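Montage d'une boîte carton à découpe en croix : ordre des plis et pattes qui ressortent

Rubrique : Emballage, carton, papier
Mots-clés : boîte pliante, micro-cannelure, verrouillage sans colle, plan de travail

Iresha Amarasinghe

Bonjour,

J'ai reçu un lot de 30 boîtes en carton ondulé brut, livrées à plat, sans notice. Référence Pichon au bon de livraison, aucun marquage sur le carton lui-même. Le flan est découpé d'une seule pièce, en croix, avec quatre fentes dans le panneau de fond et deux languettes arrondies au bout. Pas de bande adhésive, pas de patte de collage : tout doit tenir par emboîtement.
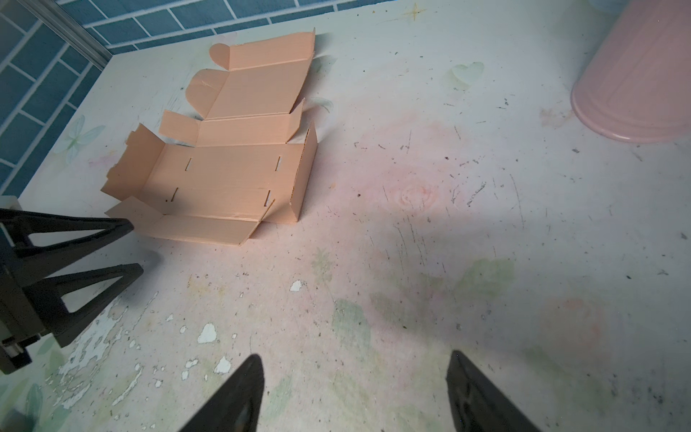 Flan à plat, un panneau latéral relevé.

Mon problème est le suivant. Je relève les deux grands côtés, puis les extrémités, je rabats l'extrémité sur elle-même pour emprisonner les petits rabats d'angle, et les pattes refusent d'entrer dans les fentes. Si je force, la paroi d'extrémité gondole et l'un des angles s'ouvre de 4 mm. Sur 13 boîtes montées, 2 seulement ferment d'équerre.

Trois points à éclaircir :
- l'ordre des plis ;
- faut-il marquer les plis à la règle avant montage, ou le rainage d'usine suffit-il ;
- peut-on rattraper une fente dont le bord est arraché.

Autre sujet, mais lié : je monte sur une table à décor imprimé dont la couche supérieure s'écaille. Le support peut-il jouer sur la qualité du pli ?

Merci d'avance.

Gwenaël Langlois
Réponse retenue par l'auteur du sujet

Le modèle décrit est une boîte à paroi d'extrémité double, rabattue vers l'intérieur. L'ordre que vous suivez est presque correct, il manque une étape entre la deuxième et la troisième.
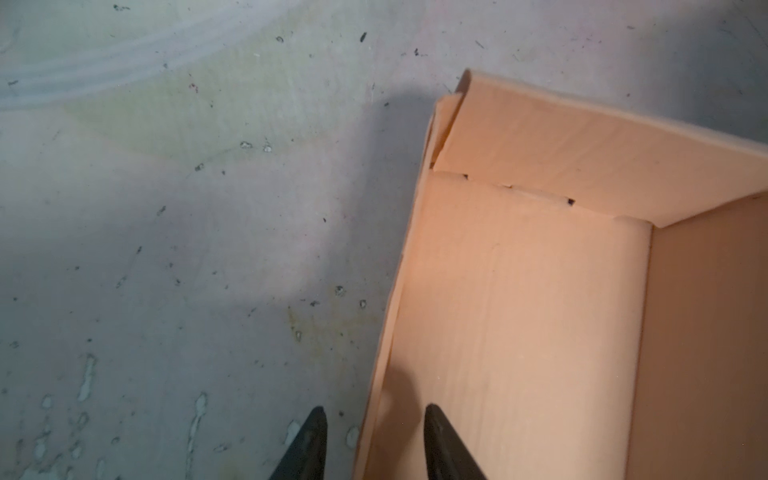

Temps de lecture : 3 min

Regardez la jonction entre la paroi d'extrémité et le fond. Lorsque la paroi est rabattue, sa tranche supérieure devient un arrondi, et cet arrondi consomme du carton. Si le pli n'est pas formé jusqu'au bout, le panneau intérieur descend trop peu et les pattes arrivent au-dessus des fentes au lieu d'arriver en face. En poussant, on écrase la cannelure, la face ondule et le bord de la fente se déchire. Une fente au bord pâle et effiloché indique en général un forçage de ce type.

Ordre à suivre :

1. Poser le flan face extérieure contre la table, fentes visibles.
2. Former tous les plis à 90° puis les relâcher. Commencer par les grands côtés.
3. Former le double pli des extrémités à 180°, à vide, sans engager les pattes. C'est l'étape qui manque dans votre message. Appuyer sur toute la longueur avec un plioir en os ou le dos d'une règle.
4. Ouvrir les fentes avec une lame fine et émoussée. Les chutes de découpe restent souvent accrochées par un point d'attache.
5. Relever les grands côtés, ramener les petits rabats d'angle à l'intérieur, perpendiculairement.
6. Relever l'extrémité, la rabattre par-dessus les rabats d'angle, présenter les deux pattes ensemble devant leurs fentes et enfoncer avec les deux pouces, bien parallèles au fond.
7. Même opération de l'autre côté. Le couvercle vient en dernier.

Le rainage d'usine suffit si le carton a été stocké au sec. Un carton qui a pris l'humidité se plie à côté de la rainure. Dans ce cas, remise à plat sous charge pendant une nuit.

Pour la fente arrachée : une goutte de colle vinylique entre la couverture et la cannelure, serrage sous un poids, puis redécoupe au cutter. La tenue est correcte pour une boîte fermée une fois. Pour une boîte manipulée tous les jours, mettre le flan de côté.

Les tranches dont les couches se séparent légèrement sur la longueur ne gênent pas l'emboîtement. C'est un défaut d'aspect.

Pongsak Ruangrit

Je complète sur le maintien. À l'étape 6, la difficulté vient de ce que les grands côtés s'écartent au moment où l'on pousse sur les pattes. Il faut une pression égale des deux côtés, appliquée à mi-hauteur, le temps du rabat. Trop haut, le bord supérieur rentre. Trop bas, les angles bâillent.

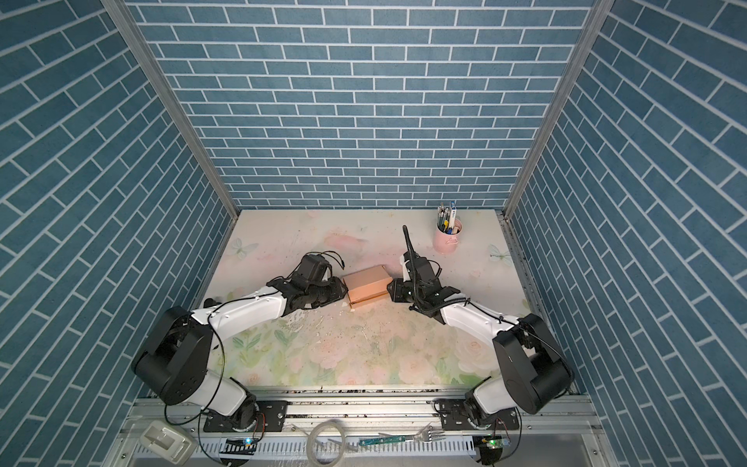 Boîte tenue par la gauche et par la droite, rabats supérieurs encore irréguliers.

Des rabats de hauteur inégale à ce stade n'ont rien d'anormal. On aligne en tapotant la boîte sur la table, on ne tire pas sur les rabats. Si l'écart persiste après alignement, vérifier que la boîte n'est pas en losange : mesurer les deux diagonales du fond. Au-delà de 2 mm de différence, démonter l'extrémité et recommencer.

Dégagez aussi la surface. Un pot à stylos dans l'angle du fond ne gêne pas, une fourchette ou un bout de tuyau souple à l'avant peuvent finir sous le flan et y laisser une empreinte.

Borghild Torvik

On peut aussi scotcher et gagner du temps. Chez Dandley ils font comme ça.

Bleddyn Craddock

Je réponds sur la table, le point n'a pas été traité.

Une surface écaillée agit de deux manières. Les particules détachées se logent sous le carton et marquent la face extérieure quand on appuie sur les plis. Ensuite, les bords d'écaille accrochent la couverture quand on fait glisser le flan. Sur un carton brut non couché, la rayure se voit peu mais se sent au doigt.

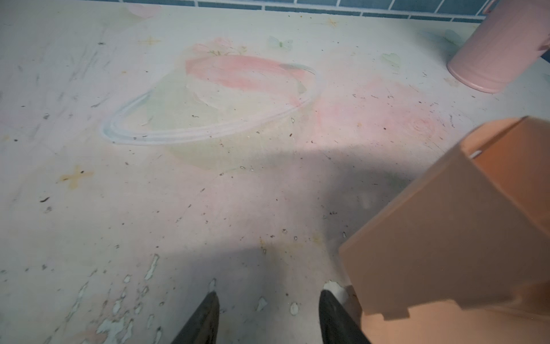 Plateau clair à décor pastel, petites particules sombres en surface.

Procédure : balayage à la brosse souple, puis chiffon microfibre à peine humide, séchage complet. Pas de solvant sur un décor, que celui-ci soit imprimé ou peint. Pour le pliage, poser un tapis de découpe ou une feuille de carton gris. J'utilise un tapis Dornside au format A2, bords fixés au ruban de masquage. Sa légère souplesse aide à former le pli à 180° sans écraser la cannelure.

Si l'on souhaite conserver le décor, un vernis acrylique mat en deux couches limite l'écaillage. Il ne recolle pas ce qui est déjà soulevé.

Iresha Amarasinghe

Étape 3 ajoutée, tapis posé. Les boîtes suivantes ferment d'équerre. Il me reste deux flans à fente déchirée, que je vais reprendre à la colle vinylique. Je passe le sujet en résolu.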